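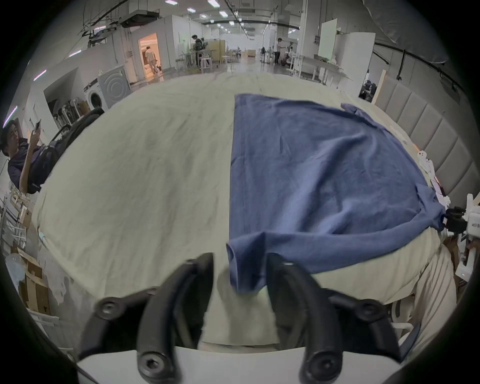
In Defense of Folding on Whatever Is Handy

My mother had a laundry table, and it was used for laundry and for nothing else, and when I was small I believed every household had one. I have since lived in a good many homes without such a table, and I have come around to the opinion (which will upset some of you, I know) that the best surface for folding a shirt is whichever big flat one you happen to be standing beside.

A table with a cloth thrown over it is a fine place. I like a cloth with some wrinkles in it, and I don't mind a few stains either. People write to me quite worried about this, as if a clean T-shirt would soak up the history of every dinner the cloth had ever seen. An old dried smudge has never jumped onto a shirt of mine. What the cloth gives you is a little grip, so that when you smooth out one half of a shirt the other half stays more or less where you left it. On a bare polished top the whole thing goes skating off, and you end up holding it down with your elbow!

My friend Huệ Chu disagrees with me on nearly all of this. She is a bed folder, and has been ever since she moved into two rooms over the Tramar bakery and found that the table wouldn't go up the stairs. Her case is a strong one. A mattress is wide, you can lay out a shirt with both arms flung open and still have room for the pile, and since the pile is on your bed you have to put it away before you can sleep. I tried her way all through July and slept next to my socks more often than I would like to admit.

And yet I do see the charm of it. A blue shirt on a pale green sheet is a pleasant thing to look at, and so is the air-conditioner remote lying there beside it, the way remotes do. 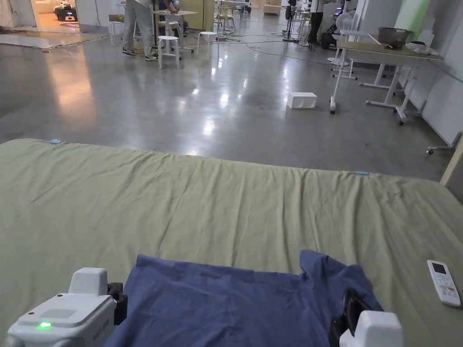 The trouble with a bed is that it is soft, and a soft surface forgives you too much. You press down on a crease and the mattress simply gives way underneath, so the crease stays in. The sheet wrinkles along with the shirt, and before long you are smoothing out two things at once. Huệ says to pull the sheet tight first. Well, yes, but if I were the sort of person who pulled the sheet tight first I wouldn't be in this argument.

There is also the matter of the back. A mattress is low, and I am tall, and after a large basket I straighten up in stages. Pauline Mottram, who taught me to fold a collar so it lies flat, used to do all hers kneeling on a cushion, and she swore by it well into her seventies. I haven't the knees.

What I can't get behind is the folding board. I bought one from Kukon, two hinged panels and a leaflet, and it turned out perfect rectangles, every one the same. It also needed a flat surface to sit on, so I was back at the table, with one more thing on it. It lives behind the wardrobe now.

So fold at the table if you have one, and on the bed if you must, and let the creases fall where they like. Most of my shirts get theirs out on my shoulders by lunchtime anyway, and Huệ's do too, though she'd tell you they were never there.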